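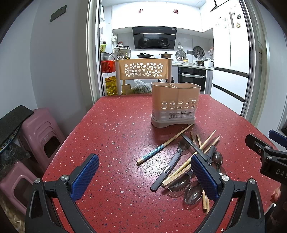

Zuletzt geändert: März, 18:40 Uhr

Suchbegriff eingeben Suche starten

Tanzabend auf dem Coria-Platz: Checkliste für den Rundgang vor der Öffnung, mit Anmerkungen

Liebe alle, die ihr in dieser Saison mit dem Klemmbrett über den Platz lauft: Die Liste vom letzten Jahr war sehr knapp, und mehrere von euch haben mir geschrieben, dass sie bei manchen Punkten gern gewusst hätten, was eigentlich gemeint ist. Jetzt ist sie länger geworden (viel länger, ich weiß, ich kann mich schlecht kurzfassen), dafür steht unter den meisten Punkten ein Kommentar aus den vergangenen Abenden. Bitte vor dem Rundgang einmal in Ruhe durchlesen, am besten zu Hause bei einer Tasse Tee, und auf dem Platz dann nur noch abhaken.

Der Rundgang beginnt um 16:30 Uhr und muss um 17:45 Uhr fertig sein. Um 18 Uhr wird die Straße freigegeben, und ab dann steht ihr im Gedränge und seht vom Boden gar nichts mehr.

1. Tanzfläche und Pflaster

[ ] Fläche vollständig abgegangen, auch der Streifen vor der Apotheke
[ ] Keine losen oder hochstehenden Steine
[ ] Fugen ohne Löcher, in denen ein Absatz hängen bleibt
[ ] Kanaldeckel liegen fest und klappern nicht
[ ] Fläche gefegt, kein Sand, kein Splitt

Anmerkung: Geht die Fläche bitte wirklich zu Fuß ab, in Bahnen, so wie man einen Rasen mäht. Wer nur am Rand entlangschaut, übersieht die Senke in der Mitte, und genau dort stellt sich beim ersten langsamen Lied die halbe Stadt auf. Beim Abend im letzten Juni waren 2 Steine neben dem Brunnen locker. Wir haben sie mit Hütchen abgesperrt, was gut gemeint war, aber beim Line Dance wandern Hütchen erstaunlich weit. Lockere Steine werden also künftig neu gesetzt oder mit der großen Gummimatte abgedeckt, und die Matte wird an allen Rändern verklebt. Klebeband liegt in der grauen Kiste unter der Technik.

Nach Regen braucht das Pflaster im Schatten der Kirche deutlich länger als der Rest. Macht dort die Schuhprobe: einmal drehen, wie beim Walzer, mit glatter Sohle. Wer dabei rutscht, lässt die Ecke gesperrt.

2. Bühne und Ton

[ ] Abnahmeprotokoll von Cuven liegt unterschrieben vor
[ ] Treppe hat auf beiden Seiten einen Handlauf
[ ] Bühnenkante hell markiert
[ ] Lautsprechertürme gesichert, Gurte gespannt
[ ] Windmesser abgelesen, Wert notiert: ______

Anmerkung: Cuven baut seit Jahren bei uns auf, und die Leute dort machen das sehr ordentlich. Unterschrieben wird trotzdem jedes Mal, und zwar bevor die Band ihre Koffer hochträgt. Fragt freundlich nach, wenn das Blatt noch im Lieferwagen liegt. Die Bühnenkante bitte bei Dämmerung ein zweites Mal ansehen, das weiße Band vergraut schnell und ist dann von oben kaum zu erkennen.

[ ] Ansage für den Notfall liegt am Mischpult, gut lesbar, in großer Schrift

Anmerkung: Wer das Mikrofon hat, soll den Text einmal laut vorgelesen haben. Klingt übertrieben, hilft aber sehr, glaubt mir.

3. Zugänge und Rettungsweg

[ ] Beide Rettungszufahrten frei, Breite mit dem Band gemessen
[ ] Absperrgitter lassen sich von einer Person öffnen
[ ] Ordner an den Zufahrten eingewiesen und mit Funkgerät
[ ] Zählung an den Eingängen läuft, Obergrenze 3100 Personen
[ ] Rampe an der Sparkasse frei und nicht zugestellt

Anmerkung: Die Obergrenze gilt für den ganzen Platz mit den Seitengassen, und sie gilt auch dann, wenn die Stimmung herrlich ist und draußen noch nette Leute warten. Ich verstehe jeden, dem das Abweisen schwerfällt. Im August hatten wir eine Band, bei der wirklich alle tanzen wollten, von den Kindergartenkindern bis zur Seniorengymnastik, und am Nordeingang bildete sich eine lange Schlange. Das hat der Eingang damals sehr schön gelöst: Es gab Wasser für die Wartenden, ehrliche Auskunft, und nach der Pause konnten viele noch hinein.

An der Rampe stehen gern Fahrräder. Bitte gleich beim ersten Rundgang umstellen lassen, später findet man die Besitzer auf der Tanzfläche nicht wieder.

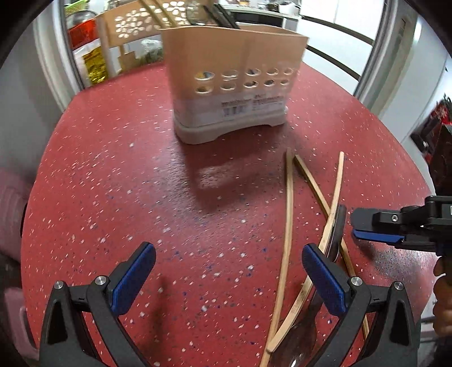 4. Essensstände

[ ] Jeder Gasstand hat einen Feuerlöscher in Griffweite, Prüfplakette gültig
[ ] Schläuche ohne Risse, Verbindungen mit Lecksuchspray geprüft
[ ] Gasflaschen stehen aufrecht und gegen Umkippen gesichert
[ ] Fritteusen: Fettbrandlöscher und passender Deckel am Stand
[ ] Abstand der Stände zur Tanzfläche mindestens 2 Meter
[ ] Handwaschstelle mit Wasser und Seife vorhanden

Anmerkung: Der Abstand wird ab der Theke gemessen, also dort, wo die Leute anstehen, und die Stehtische gehören ebenfalls auf die Standseite. Hoàng kommt dieses Jahr wieder mit dem großen Wok, worüber ich mich ganz ungeniert freue, und braucht deshalb den Eckplatz am Brunnen, wo hinter dem Stand eine Mauer ist und kein Durchgang. Bitte nicht tauschen, auch wenn der Eiswagen höflich fragt!

Mehrwegbecher und Teller gehen auf die Tanzfläche leider immer mit, das bekommen wir nicht weg. Glas bleibt an den Ständen. Wenn doch etwas zerbricht, wird die Stelle sofort freigehalten, und erst nach dem Fegen und einem Blick mit der Taschenlampe tanzt dort wieder jemand.

5. Strom und Licht

[ ] Alle Kabel über Laufwege liegen in Kabelbrücken
[ ] Fehlerstromschutzschalter ausgelöst und wieder eingeschaltet
[ ] Verteilerkästen geschlossen, nicht für Gäste erreichbar
[ ] Lichterketten hängen hoch genug, auch in der Mitte
[ ] Notbeleuchtung an den Ausgängen geprüft

Anmerkung: Die Lichterketten hängen im Laufe des Abends ein wenig durch. Messt an der tiefsten Stelle und denkt an hochgehobene Kinder und an Partner, die beim Swing mit Begeisterung geworfen werden. Kabelbrücken, bei denen der Deckel nicht einrastet, kommen zurück ins Lager und bekommen einen roten Anhänger, damit sie beim nächsten Mal niemand wieder hervorholt.

6. Erste Hilfe und Kinder

[ ] Sanitätszelt besetzt und von der Bühne aus sichtbar
[ ] 2 Tragen vorhanden
[ ] Kühlpacks aufgefüllt
[ ] Treffpunkt für verlorene Kinder ausgeschildert
[ ] Trinkwasser kostenlos, Schild hängt

Anmerkung: Umgeknickte Knöchel sind bei uns mit Abstand das Häufigste, gefolgt von Blasen. Bitte lieber eine Packung Pflaster zu viel als zu wenig. Das Schild am Kindertreffpunkt hängt zu hoch für Kinder, das hat mir eine Sechsjährige erklärt, und recht hatte sie. Neues Schild ist bestellt, bis dahin bitte den Luftballon anbinden.

7. Abschluss des Rundgangs

[ ] Offene Mängel mit Ort und Uhrzeit eingetragen
[ ] Mängel vor der Öffnung behoben oder Bereich gesperrt
[ ] Freigabe an Leitung und Bühne gefunkt
[ ] Liste fotografiert und Original in die Mappe gelegt

Anmerkung: Schreibt auch Kleinigkeiten auf, gern mit Bleistift und krumm und schief. Aus diesen Randnotizen ist die neue Fassung entstanden, und ich lese jede davon. Wem beim Rundgang etwas fehlt, der trägt es unten ein, die nächste Änderung der Liste kommt vor dem ersten Abend der Saison.

Ergänzungen: ____________________

Kontakt | Impressum | © Tanzabende Bravlow | Nach oben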